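Journal > Making > The big table

I have been meaning to write about the table for weeks, and May has been so full of other people's birthdays that I kept putting it off. So, with a pot of tea beside me and the radio on low, let me tell you how I get ready for a new pattern, which is a part of the job I love far more than I ought to.

The table came with us from Undavham and it took 2 strong friends and a lot of muttering to get it up the stairs. It's a good plain thing, but the grain in the wood does travel through to your pencil line if you aren't careful — ask me how I know! So I always cover it first with something big and pale and smooth, and I leave a little of the wood bare down one side so I've got a straight edge to line my ruler up against.

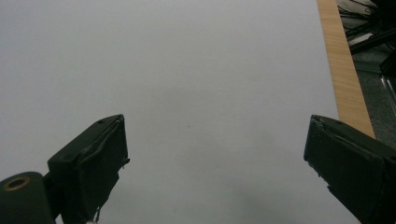
All clear and ready to start, bar one little dark speck.

After that I like to leave it a while. I go and put a wash on, or ring my sister, and come back with my head a bit emptier. The new pattern is the Kullarholm coat, the long one with the deep pockets, and the back piece alone is 810 mm from collar to hem, so I do need every bit of room. There are 4 main pieces and then all the fiddly facings, which I shall trace in the evening when it's cooler up here.

I'm still dithering over the lining. More when I've cut the sleeves.

Comments

kurkus: Oh, I do the same and then can't bear to make the first mark!

teapot_and_thread: Please show us the pockets when you get to them. Mine always sag.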